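Masking the gripper out of wrist camera images in Juter

Hammad Mirani
September 19, 2018

Applies to Juter with the Mallik renderer. The hardware side is covered separately in the Dahlgren driver notes.

A wrist camera sees its own gripper in every image. If those pixels reach the segmentation stage, the gripper gets clustered as an object and the grasp planner will propose grasps on it. This page shows how to generate a self-mask from the robot model, apply it before segmentation, and deal with shadows, which the mask does not cover.

Before you start

You need a working Juter scene with a wrist camera, a URDF with visual meshes for every link past the wrist, and the camera-to-flange transform. Check the transform first. Most bad masks I have been sent were good masks drawn with an old calibration.

The visual meshes matter. Collision meshes are usually convex hulls, and a hull around an open gripper fills in the space between the fingers. The mask then hides the part of the table you care about most.

Step 1. List the links

Create mask_links.yaml next to your scene file:

source: visual
camera: wrist
links:
 gripper_base
 gripper_collar
 finger_left
 finger_right
dilate_px: 2
publish_rate: match_camera

Include fittings and covers even if they are fixed to the base. Juter does not follow fixed joints when it builds the list, so a child link that you leave out will be missing from the mask. Run the checker afterward:

juter mask check scene.yaml

It prints every link that falls inside the camera view for at least one finger position and is not on the list.

Step 2. Render the mask

The mask node renders the listed links into an offscreen buffer with the same intrinsics as the camera. Start it with:

juter mask run scene.yaml --debug

With --debug it publishes an overlay in addition to the mask. Open and close the fingers slowly and watch the overlay edges. If the edge trails the finger, the joint states and the image have different time stamps. Set sync: exact in the scene file. The default, sync: latest, is fine for a parked arm and wrong for anything else.

Parts that extend outside the image are clipped normally. Do not trim the meshes to the visible region. One user did this to save render time and the mask disappeared as soon as the camera was tilted.

Step 3. Set the dilation

Start with 2 pixels. Rims and beveled edges catch light and bleed into neighboring pixels, so a mask with no dilation leaves a thin outline that the segmenter reports as a long, narrow object. Going much larger eats into objects held at the fingertips. If you need more than a few pixels, the calibration is off and you should go back to it.

Step 4. Apply the mask before segmentation

In the pipeline file, put the mask stage ahead of normal estimation:

stages:
 undistort
 self_mask
 normals
 segment

Masked pixels should be marked invalid in both color and depth. Setting them to zero works for depth and fails for color, where zero is read as a black surface. Use invalid_mode: nan and let the later stages skip them.

Step 5. Handle the shadows

The self-mask covers geometry. Shadows from the arm fall on the table and move with the arm, and a color segmenter will split the table along their edges. There are two ways to deal with this.

The first is to segment on depth alone. A shadow in the simulated depth image has no height, so the problem goes away, along with any object too thin to rise above the plane threshold.

The second is to keep color and require both cues to agree before a cluster is accepted:

segment:
 mode: color_and_height
 min_cluster_px: 93
 plane_tolerance: auto
 shadow_value_drop: 58

A region that is darker than the fitted table color by up to shadow_value_drop, with no height, is folded back into the table. I use this mode on the Tilamora cell. Flat dark items such as labels are lost with it, so test with your real parts before you commit.

Step 6. Test on an empty table

Run the pipeline with nothing placed on the table and the light directly overhead:

juter mask test scene.yaml --expect-clusters 0

The test sweeps the fingers through their range and saves any image that produces a cluster. My last full run covered over 955 images. Look at each failure by eye before changing a parameter; a missing link and a loose shadow threshold both show up as a false cluster, but only the first one lies on the gripper. 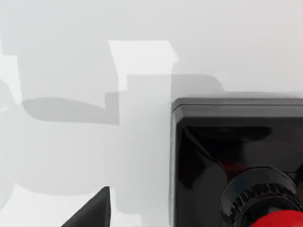

Tune shadow_value_drop on the darkest shadow you can produce, with the arm close to the table. If the value is too low, the fault shows up first in regions like the curved lobe at left center, which is darker than the diffuse gray toward the lower left. The black housing needs no tuning, but its glossy face carries a small dull red reflection, and a mask built from color would leave a hole there. The model-based mask does not look at color. It should come out in separate pieces, with the strip of pale tabletop between the finger and the housing left unmasked. If that strip is filled in, check that source is set to visual, then rerun the test from Step 6.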